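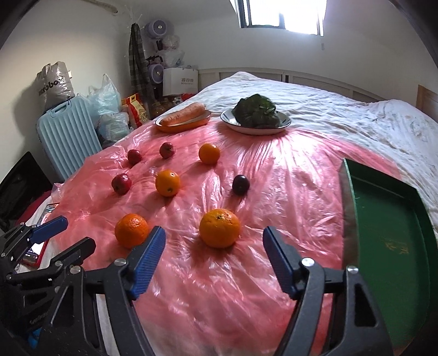 Oranges on a pink plastic sheet.

Lists > Film and Flexibles > Bale quality, sampling and claims

Subject: Re: Moisture deductions on baled LDPE film, Wimside loads
Posted: Sun 3 April

All,

Replying on list, as the same question has come up from several yards. The earlier message is quoted in part, with my answers under each section. Bale numbers have been taken out.

> We have had deductions for moisture on three consecutive loads of clear
> and mixed-color film from Wimside to the Colus wash plant. The bales are
> stored under a roof. They are loaded dry as far as the yard can tell. The
> last load had a deduction that we think is out of line with the condition
> of the material. We would like to know how the number is arrived at and
> whether the method is the same for every load.

The method is the same for every load. It is in the intake sheet that goes out with the supply terms, but the sheet is short and leaves out the working, so I will give it in full.

A load is weighed in over the bridge and the bales are set down on the apron. From a load of this type we pull 2 bales. One comes from the door end of the trailer and one from the headboard end. The bale wires are cut and each bale is opened by hand into layers. Samples are taken from the outside layer, from halfway in, and from the core. Each sample goes straight into a sealed bag and the bag is weighed before anything else is done with it.

The samples are cut down to pieces that will lie flat in the drying pan. They are dried to constant weight in the oven at a temperature well under the softening point of the film. Constant weight means that two weighings in a row agree within the reading error of the balance. We do not stop on a timer. Folded film lets go of its water slowly, and a fixed drying time gives a low reading on exactly the loads where the reading matters.

The moisture figure is the weight lost divided by the wet weight. Please note that it is wet weight. Two of the yards on this list have been dividing by the dry weight, and that gives a higher number for the same sample. On a fairly dry load the gap is too small to argue over. On a wet one it is enough to start a dispute where there is no real disagreement about the material.

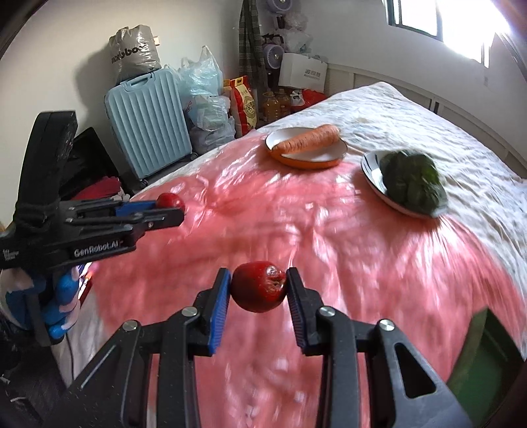
Reading time: 6 minutes

> The material is front-of-store and warehouse film. It is mostly pallet
> wrap with some shrink hood. There is no farm film in it and there is no
> reason for it to carry water. If there is water on it, we think it got
> there after it left us.

It is possible, and I do not rule it out for the second load, where the curtain on the trailer had a tear in it. For the other two I think the water was already in the bale. The reasons are in the sample weights.

If a bale is rained on in transit, the outside layer reads wet and the core reads dry. Water runs down the outer faces and some of it gets in along the wire grooves, but a well-pressed film bale does not soak through in one trip. On the first and third loads the core samples were wetter than the outside ones. The outer layers had dried in storage and the middle had not. That pattern points to film that was wet when it went into the baler.

The likely source is film that stood outside in cages before baling. A roof over the finished bales does not help with that. Pallet wrap has a very large surface for its weight, and the folds hold water by contact. A cage of it can look dry on top and still be carrying water lower down. The floor under the cages is worth a look too. If they stand on a slab that drains toward the baler, the bottom layer picks up water each time the slab is washed.

The third load came in as 14 bales. One of the sampled bales went over the bale scale at 405 kg, which is heavy for that press and that grade. A heavy bale is not proof of water, but on a press with a steady setting it is a fair first check and it costs the yard nothing. I would suggest that the operator keep a running sheet of bale weights by grade and set aside anything that stands well off the rest. It can then be opened at your end before it is paid for in freight.

> We have also been told that the label content was over the limit on one
> of the loads. Is paper counted as moisture? Labels hold water and we do
> not want to be charged for the same thing twice.

Paper is not counted as moisture. It is counted as contamination, on a dry basis, after the oven. The label pieces are picked out of the dried sample and weighed on their own. The water they held has already left by that point and sits in the moisture figure. So the water in the label is charged once, as water, and the fiber is charged once, as fiber.

I will add that the label limit matters more to us than the moisture limit does. Water costs us freight and some dryer load. Fiber goes through the friction washer, breaks up, and a part of it stays with the flake. It then reaches the extruder and shows up as pressure across the screen. We run a 200 micron screen on this grade. Soft fiber will bend and pass through the first screen under pressure, then scorch in the die area and come out as brown specks in the pellet. A finer screen stops more of it, but the change interval gets too short to be workable on a manual slide changer.

The Fallahi unit on the second line has a scraper and handles more fiber, at the price of some melt loss with every discharge. We would move high-label material to that line if it were free. It is booked for colored film until September, so for the time being clear film with high label content will go on being downgraded.

> Finally, can a yard have its own reading accepted? We have a handheld
> meter and our readings are well under yours.

A handheld reading will not be accepted for a deduction, in either direction. Most of these meters were made for wood, grain or bales of paper. They work on electrical resistance or on capacitance, and the reading has to be converted with a curve for the material. Polyethylene does not absorb water in any amount that matters. All of the water is on the surface and in the folds, and what a pin meter reads depends on whether the pin happens to touch a wet fold. I have seen one bale give a dry reading and an off-scale reading a hand's width apart.

A yard oven result will be accepted as grounds for a retest if the following is sent with it:

- wet and dry weight of each sample, in grams
- where in the bale each sample came from
- oven temperature and the last two weighings
- photos of the bale tags

On a retest we open two more bales from the same load, provided the load has not been fed. Loads are held for two working days after the intake report goes out. After that the bales go to the line and there is nothing left to test. Please do not wait for the invoice. By the time the invoice is issued, the material has been through the wash.

Several people have asked about split samples. The procedure is that each bag is divided at intake, one half is dried here and the other half is sealed and sent to an outside lab. We have done this with Grelent on rigid flake and it works well. With film it works less well. The halves are hard to make equal, water moves to the bottom of the bag on the road, and some of it stays on the bag wall. If the lab weighs the film without the bag, the result comes out low. A split sample would have to be weighed bag and all, then the empty bag dried and weighed again. I have no objection to doing it that way if both sides put it in writing first.

On the amount of the deduction for the third load: I have gone back over the sheet and the arithmetic is right. The core samples were given the same weight as the outside samples, as in the procedure. One could argue that the outside layer stands for more of the bale than the core does and should count for more. On this load that would lower the figure slightly. I would be open to changing it for all suppliers at the next review of the terms, but not for one load after the fact.

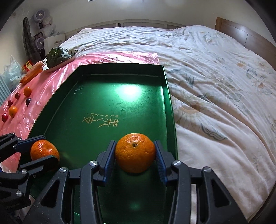 Tarun Shukla writes that weighting by layer would need a fixed rule for where one layer ends and the next begins, and that on a film bale no two people will cut it in the same place. He would prefer more samples from each bale, all counted equally, with the positions marked on a sketch. He also asks whether the bag weight is taken off before or after drying, as his yard has found condensation inside the bag on cold mornings.

To the second point: we weigh the bag with the film in it, move the film to the pan, and wipe the inside of the bag with a dry, pre-weighed paper towel. The towel is weighed again and the gain is added to the water. It is a crude step but it closes the balance. The bag itself is taken off as a tare, from the weight of a clean one out of the same box.

To the first point: more samples would be better. The limit is oven space. We can run one load per shift with the present number, and on a busy day the oven is already the slowest part of intake. If a second oven is approved I will put forward a proposal along those lines. In the meantime I will have the sample positions written on the intake report, starting with the next load from Wimside.

The revised intake sheet, with the wet-weight formula written out, will be posted to the files area once the change has been checked. Corrections to the above are welcome on list.

Regards,
Intake and Quality, Colus

Reply to list | Contact the list owner | Posts remain the copyright of their authors | Back to top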